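20 May 2022

Sourdough log, loaf 39. Starter fed at 6:10 with equal weights of flour and water. It had doubled by 10:40, which is forty minutes faster than the February average. The kitchen is warmer now and I have not corrected for it.

Formula as follows: 500 g flour, of which 400 g is Tudell bread flour and the rest Garnik whole wheat. Water 350 g. Salt 10 g. Starter 100 g. I held back 20 g of the water and worked it in with the salt. Dough was slack at first and came together after the second fold. Four folds in total, half an hour apart.

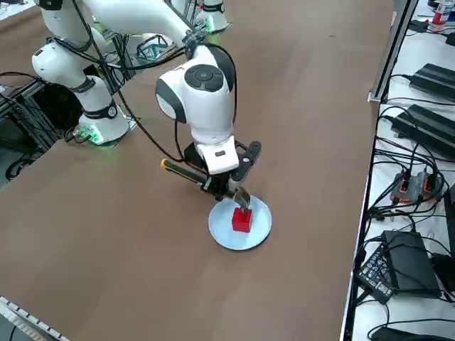 Plate and red cube.

The Lins scale drifted again. With a steel weight stamped 137 g it read 135, then 136, then 135. Changed the batteries and it read 137 three times in a row. Loaves 36 to 38 were probably weighed on low batteries, so the salt figures for those should be treated as uncertain. I have put a question mark beside them in the notebook and left the numbers alone.

Intan Ong called at lunch. She bakes at a higher hydration than I do and thinks my crumb is tight because I shape too hard. Possible. My own guess is that bulk ends too early. The two can be separated by changing one and holding the other, so today the shaping stays as it was and bulk gets an extra 45 minutes. 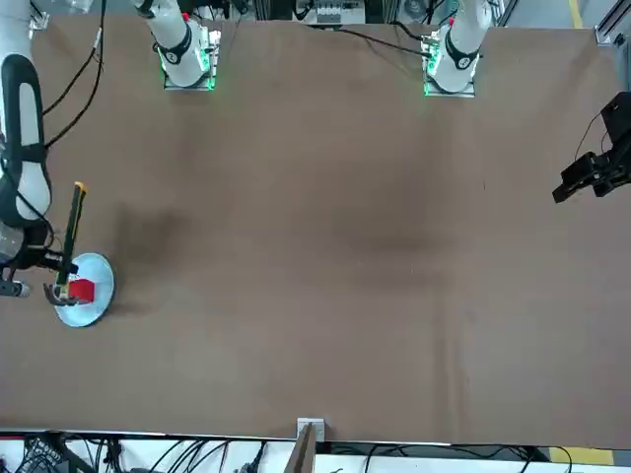
Evening: shaping and bake

Bulk ended at 5:15. Dough temperature 77 F at the center, 76 at the edge. Preshaped, rested 20 minutes, shaped as usual, into the basket seam up. Proofed at room temperature until the poke mark filled in slowly. Preheated the Bastska pot for 45 minutes at 475.

Baked 20 minutes covered and 22 uncovered. Internal temperature 208. Good spring on one side, less on the other, where the score was too shallow. Blade needs replacing. Cooled on the rack for two hours before cutting, and the crumb is more open than 38, with one large hole under the top crust that I put down to preshaping.
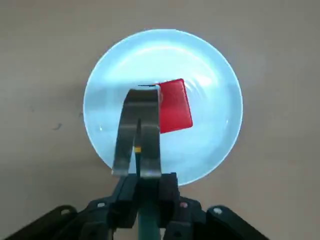
Tasting notes are brief because I had a cold last week and do not fully trust my nose. Mild acidity, crust slightly bitter at the base. I want a standard way to photograph the slices, as the light in my pictures varies too much to compare one loaf with the next. A pale blue plate with a glossy finish is the wrong choice for that, with curved highlights all across it and the detail washed out. A matte dark board would do better. Nabila Subramaniam has a slate one and I will ask to borrow it.

For loaf 40: same formula, same bulk, lighter preshape, new blade. Weigh the salt twice. Order more whole wheat, 200 g left in the bag.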